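Grunorow build notes, 2 August 2024

I spent most of June on the part of Grunorow that cuts long recordings of handwork into steps the planner can use. The old version cut wherever the hands stopped moving. That was fine for stacking blocks and poor for small parts, where people pause all the time — often halfway through lining something up.

The new version looks at the gap between the two hands and at what each one is holding. I ran it on 61 clips and it put the cuts where I would have put them in all but eight. The old one missed 14.

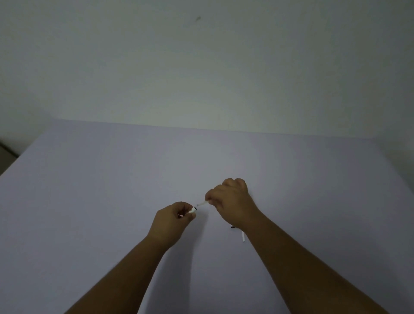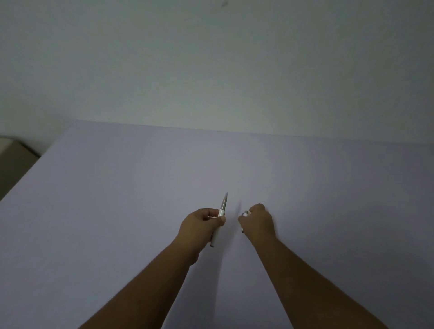
Does the planner need to know what the object is called? It doesn't. It works from a rough shape, a direction and which hand has hold of it, and the name is only there so I can search the logs.

The labelling tool, Dustden, now loads a clip in under 2 seconds, which makes checking the cuts much less of a chore. I still have to fix the export to Prokero, where left and right get swapped if the file has been trimmed first. For now I trim after exporting and keep both copies.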